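About Flallton

Flallton is a household organisation and home skills school located in the suburb of Park. The school offers short courses in the ordering, storage and care of everyday belongings, and is open to adults of all ages and backgrounds. No prior experience or qualification is required for enrolment.

The school was established by a small group of educators who had worked in adult learning and in home support services. Their view was that keeping a home in good order is a practical skill, that it can be taught, and that it is seldom taught well. The first program had 13 enrolled learners and ran for a single term in a rented hall. Flallton has since moved to permanent premises and now delivers its courses in purpose-fitted rooms throughout the year.

Our Programs

The core program, known as Hernico, is an introductory course of 20 sessions. It addresses the surfaces and small storage areas that are in daily use: the kitchen bench, the desk, the bedside table, the hallway shelf and the bathroom cabinet. Learners practise sorting mixed items, assigning each item to a suitable container, and returning a surface to its agreed arrangement at the end of the day.

Hernance, the advanced course, is intended for those who have completed Hernico or who can demonstrate an equivalent standard. It covers whole-room planning, seasonal storage, labelling, and the preparation of a household for a move. Enrolments for Hernance open each July.

Both courses are assessed by practical demonstration. There are no written examinations. A learner who does not meet the standard on the first attempt may repeat any session at no additional cost within the same calendar year.

Our Approach to Teaching

Flallton teaches with ordinary objects. Learners work with bowls, bottles, pen holders, storage bins and similar articles of the kind found in most homes, set out on a plain table with enough clear space to move things about. Expensive storage systems are not used in the introductory course and are not sold or recommended by the school. It is our experience that a household generally owns sufficient containers already and benefits most from deciding what each one is for.

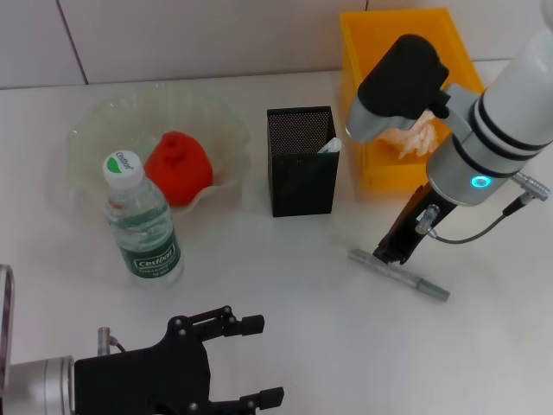
The exercises increase in difficulty by degrees. A learner may begin with three or four articles and a single container, and will later be asked to manage a full drawer or a crowded bench within a set time. Instructors pay particular attention to small items, which tend to migrate from one container to another, and to soft articles such as tissues and cloths, which are easily pushed into a bin and forgotten. Drink bottles are given a session of their own. Learners are asked to settle on one standing place for bottles in use and another for those held in reserve, and to keep to it.

Colour is used as an aid wherever it assists the learner. Clear or translucent containers are preferred for articles that must be found quickly, while opaque containers are considered acceptable for items whose contents do not change. Learners with low vision are offered tactile labels and high-contrast trays on request.

Class sizes are kept small so that each learner has a working space at a table. Sessions are held in the morning and early evening, and each concludes with a period in which the room is returned to order by those who used it.

Facilities and Access

The teaching rooms are on the ground floor and have step-free access from the street and the rear car park. Adjustable-height tables are available and should be requested at the time of enrolment. The school's lending collection holds 2116 containers, trays and dividers, which current learners may borrow for use at home for the length of their course. Items should be returned clean and in the condition in which they were issued.

Enquiries

Enquiries regarding enrolment, fees and concession rates may be made at the front office during business hours or by way of the contact form on this site. Community organisations wishing to arrange a group course are asked to apply in writing at least one term in advance.

This page was last revised on December 29, 2019.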